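The first thing Lorna Ignacio wants me to notice about the Thongdee building is how much air it has. She calls the atrium "a lung." I counted one bench in it.

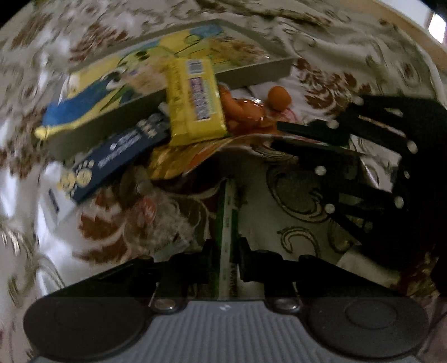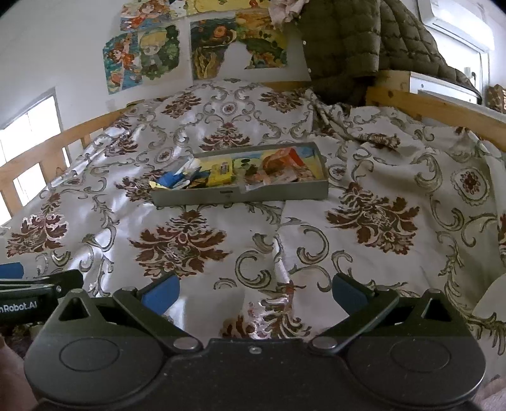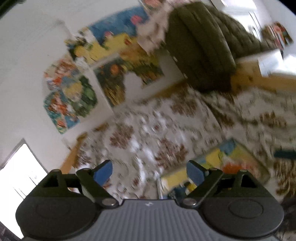
*Page last updated: Wednesday, June 5, 2019*

Ignacio's firm, Bimik, turned the old cannery into 61 apartments over a floor of shops, and the project has been praised for giving space back to the town. I'd like to know which space. The atrium closes at 7. The roof garden needs a resident's key. What the town got is a walkway between two glass doors, and one of them was locked when I visited.

The brick is handsome, I'll admit. Evaristo Leone, the project architect, kept the loading bays and the iron hoist, and he talks about them with real affection. He is less chatty about the north side, where the apartments are a single room deep and look straight into the parking structure. "People adapt," he told me.

Do they? Farzana Navaratnam moved in last June. Her kitchen window doesn't open, and the ventilation system that was supposed to make up for it hums all night. She has written to the managers twice. They sent her a brochure about the system.

Liliana Costa, who ran the planning review, says the drawings she approved showed 222 square feet more shared space on every level. It went to storage lockers, which residents rent by the month. Leone says the change was minor and was properly filed. Costa is still looking for the filing.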